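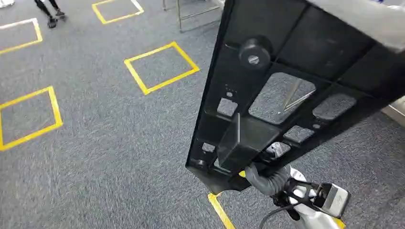 Plaltmont PL-364 Molded Panel, Black

Home > Panels & Covers > Large Molded > PL-364

In stock – ships from our Everham warehouse

Big black plastic panel, one piece, ribbed on the back. Ribs run in a grid so the whole thing stays stiff without getting too heavy to lift. Openings are already there, no drilling or cutting for the standard fit. One large rectangular cutout with rounded corners, one oval-ended, plus the smaller square and rectangular ones for clips and wiring. Round black knob with the screw comes fitted. Do not remove it, the panel locates on it.

Price: $135 each
Two or more: $99 each
Oversize shipping: $80 flat, lower 48 only

What's in the box
Panel
Bag of clips
Fitting sheet (one page, both sides)

Not in the box
Trim strip – order separately, see Statness trim page
Adhesive pads

Fits
Plaltmont base units, long version only. Short version takes a diferent panel, please check the label on your base before ordering. If the label is gone, measure the long edge and email us the number. We answer most mornings.

Does not fit the Cortés frame. We get asked a lot. The holes don't line up and the boxed block in the lower section hits the crossbar. There is a Cortés version coming, maybe April.

Handling
Lay it face down on carpet or a blanket when you work on the back. The face marks easy. Careful with the pointed corner, it's the first thing to chip if you set the panel down on end. Wipe with a damp cloth, mild soap if you have to. No solvents, they leave a haze that won't come out.

Fitting notes
Start at the knob end. Get that seated, then work down the long edge pressing clips in as you go. Wiring goes through the small square opening before you clip anything – much harder after. Hand tight on all screws. Power drivers crack the bosses and we can't replace for that.

The tiny holes next to the square opening are vents. Leave them clear, no tape.

Color
Black only. Gray was dropped and we have none left, sorry. Takes plastic primer and paint OK if you scuff it first.

Returns
30 days, unfitted, in the orignal carton. Shipping not refunded. Damaged on arrival – keep the carton, send a photo of the panel and the label, and we'll send another one out.

Orders in before 2 p.m. go out same day. Pickup at Everham by arrangement, bring something with a flat bed or fold the seats down.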